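4. Setting Up the Low Balance Beam

Revision date: 23/10/2020

This section explains how to assemble, place and check the Cirivton low training beam. Please read the whole section before you open the second carton. Two adults are needed for steps 3 to 6, as the beam body is heavy and its ends are not easy to hold.

The same steps are valid for the Porkport model, except the feet, for which you must see section 4.3.

4.1 Before you start

Choose a flat floor. A sprung floor or a hard gym floor is suitable. Do not put the beam on a thick landing mat, even for a short time. The feet will sink differently and the beam will lean to one side.

Keep a free space of at least 2 m on both long sides and at both ends. Remember that gymnasts dismount from the ends also, and coaches often forget this when they measure the room.

Check that you have received the following parts:

Beam body with suede cover
Two feet with rubber pads
Eight bolts, long
Eight washers
Hex key
Spirit level (only in the club package)

If a part is missing, do not replace it with a similar bolt from your own workshop. Write to the dealer and give the number printed on the carton.

4.2 Assembly

1. Put a blanket or thin mat on the floor and lay the beam body on it, with the suede side down.

2. Remove the plastic caps from the bolt holes. Keep the caps. You will need them again if you store the beam without feet.

3. Place the first foot over the holes at one end. The arrow on the foot must point to the nearest end of the beam.

4. Put a washer on each bolt and turn the bolts in by hand. Do not use the key yet. If a bolt becomes stiff after one or two turns, take it out and begin again, otherwise the thread can be damaged.

5. Repeat steps 3 and 4 with the second foot.

6. When all the bolts are in, tighten them with the hex key, always going from one bolt to the opposite one. The final torque is 22 Nm.

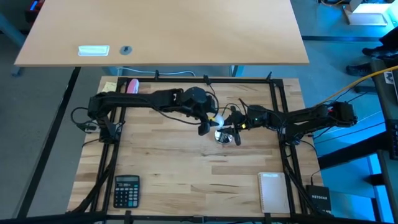

7. Turn the beam over onto its feet. One person stands at each end. Lift by the feet and not by the cover.

8. Put the spirit level on the middle of the beam, first along and then across. If the beam is not level, turn the small screw inside the foot pad until the bubble is in the center.

Caution: Keep your fingers away from the space between foot and floor when the beam is being turned.

4.3 Feet of the Porkport model

The Porkport feet are folding. Open each foot until you hear the click, then push the red locking pin completely in. Continue with step 6 above. For this model the torque is 27 Nm.

Note: Feet from the older Rakdale series look almost the same, but the distance between the holes is different. They must not be used.

4.4 Mats

Lay mats along both sides and at both ends of the beam. The mats should touch each other without gaps, and their fastening strips must be closed. A mat may be pushed under the beam only if it lies completely flat between the feet.

4.5 First check

Before the first gymnast uses the beam, an adult should walk slowly from one end to the other and back, then stand in the middle and shift the weight from left to right. The beam may bend slightly but must not move on the floor or make a knocking noise. If it knocks, go back to step 6.

Tighten all bolts again after the first 30 hours of use. Afterwards, once in every season is enough, for most clubs in September before the classes begin.

Caution: Only one gymnast may be on the beam at the same time.

4.6 Care of the cover

Brush the suede with a soft brush to remove chalk. Do not wash it with water or soap. Small spots can be rubbed with the cleaning block Thái, which you can order together with the spare caps.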